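Kaan Tuncer has managed the tenant services office at Clotdale Housing Association since the merger with Preda. The office now answers for 1,355 homes, and Mr. Tuncer spoke with this bulletin on Monday about the new repairs charter.

"Tenants told us they wanted a date and a name," he said. "Under the old rules they received a reference number."

The charter sets separate deadlines for heating, plumbing and doors. Last year the office logged 2,059 requests, of which 390 concerned bathrooms. 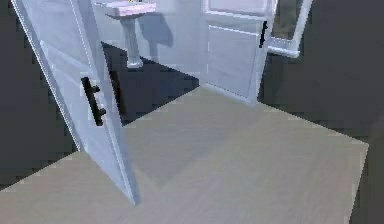
*A bathroom with a pedestal sink and a white door.*

Mr. Tuncer attributes much of the backlog to parts. Clotdale and Preda had kept separate stores, with different hinges and different valves. "We had two of everything and never the right one," he said.

Emiko Matsuda, who chairs the tenants' panel, joined the second half of the interview. She asked that evening appointments be extended to the Sudham blocks, where many residents work shifts.

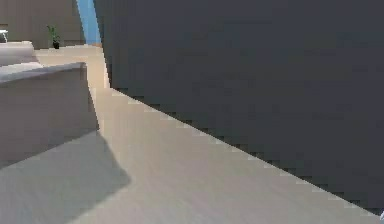
"A visit at two in the afternoon is no use to a night nurse," Ms. Matsuda said. The association has agreed to offer slots until 8 p.m. beginning in December.

On rents, Mr. Tuncer declined to give figures before the board meets. He confirmed that 287 households have asked for a review.
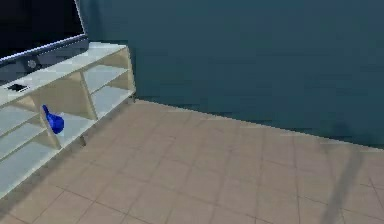 Ms. Matsuda said the panel would publish its own comments on the charter. Copies will be available at the Sudham office and by mail on request.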